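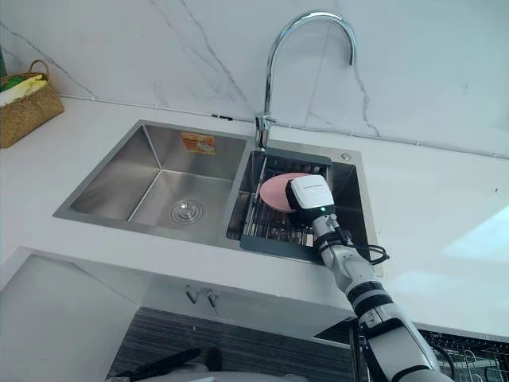 Our club picked dishes for the Evine challenge back in the spring, and I spent most of August finding out what that means. The task is simple to write down. A robot picks up dirty dishes at a kitchen sink and loads them into a dishwasher. Teams get 23 dishes, and each dish counts when it is standing in a slot and the arm has let go of it. I joined the club thinking I would write code, and I ended up spending more hours on plates than on anything else. The pink ones became our standard practice plate, and they show up well against a white counter, a steel sink and a dark gray roll-up rack. They are also light, and a light plate moves when you touch it wrong.

There were seven of us over the summer. Shona Whitcombe is the faculty advisor and she ran the build side. Barrett Dunleavy had the planning code, a package he had started the year before and named Wovix after a typo. I was put on grasping. The other four took turns on vision, cables, and the logbook, and whoever was free reset the dishes after each run. Resetting is a bigger job than it sounds. Every run has to start with the dishes where the start sheet says they should be, and if you get one wrong the run is no good for comparing with anything.

We had a budget of $2000 for the season, from the Caltura student fund. The arms were already ours, so the money went to grippers, spare cables, a lot of adhesive rubber and dishes. I kept the receipts in an envelope and Shona checked them at the end of each week. We came in under, mostly by printing our own brackets. The first set was too thin and flexed when the fingers closed. The second set was thicker and heavier, and Barrett had to change the payload number in two places, one of which we missed for a couple of days. The arm sagged a little at full reach the whole time and we all blamed the motors.

The grasp I started with was a pinch on the rim from above. It works fine on a flat table. At a sink the plate is leaning on something, and the fingers come down at an angle to it, so one finger touches first and pushes the plate away. I changed it so the hand turns to match the lean before it closes. That took me a week to get right, including a day when I had the sign of the angle backward and the hand turned away from every plate very politely. Barrett found that one by reading over my shoulder.

Once the plate is up, you have the dishwasher to deal with, and that is where our time went.

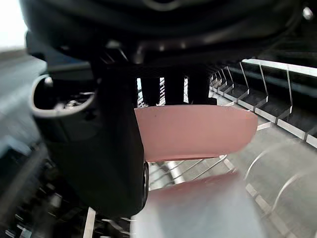
The slots are narrow and the tines lean, so the plate has to come in edge-on and pretty close to the right tilt. If it comes in too flat, it lands on top of the tines and sits there looking loaded until the fingers open. The camera on the head is no help at that point, with the hand and the plate both in the way of the slot. The wrist camera has a better view, except that the gripper fills a good part of it. One of our vision people suggested ignoring the slot at the last second and using the wires on both sides as a guide instead. I didn't think it would be steady enough. I was wrong about that, and it is the version we kept.

We also had long arguments about order. Barrett wanted to fill from the back so the hand never had to reach over a plate that was already in. I wanted to fill the easy slots first and bank the points. We ran both for a few evenings. Back to front scored a little better and knocked over a lot less, so that's what Wovix does now. I still think my order would win on a short clock, but the clock is not short.

Shona's rule was that anyone could stop a run, at any time, and didn't have to say why until afterward. New members were shy about it at first. By the middle of the month people were hitting stop for things like a cable looping out too far over the edge of the sink, and that was correct. We lost one wrist cable early in the summer to exactly that, and they cost enough that we didn't want to lose another.

The other half of my job was looking through wrist footage after practice, usually around 10 at night with the sound of somebody else's fan in the room. Most of it is dull. A good share of it is blurred from the arm swinging between jobs, when the camera sees floor and gripper and nothing you could plan with. I wrote a small filter to throw those out, and it cut my sorting time in half.

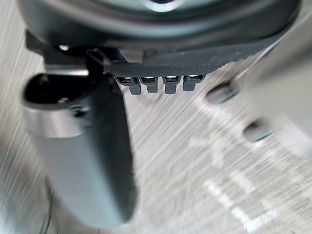 Wrist camera during a fast move, with the four small connectors under the textured plate.

I kept a few of the blurred ones anyway to test the filter on. If the gripper is sharp and the floor is streaks, the arm was moving, and the filter just has to notice that difference. My first version looked at the whole picture and kept getting fooled by the gripper, which holds still in every shot. Masking out the gripper fixed it. The mask is a rough shape I drew by hand and it's still in the code, with a comment saying to replace it.

Our best practice score was before the trip to Makhubela, where the challenge is held. I'm not going to post the number until the results are up, mostly at Barrett's request. The things left on my list are bowls, which I have barely touched, and forks, which I have not touched at all. Shona wants the grasp notes cleaned up for whoever takes over my part next year, so I'll be doing that first. If you're on another team and want the filter, email me and I'll send it with the mask and the comment included.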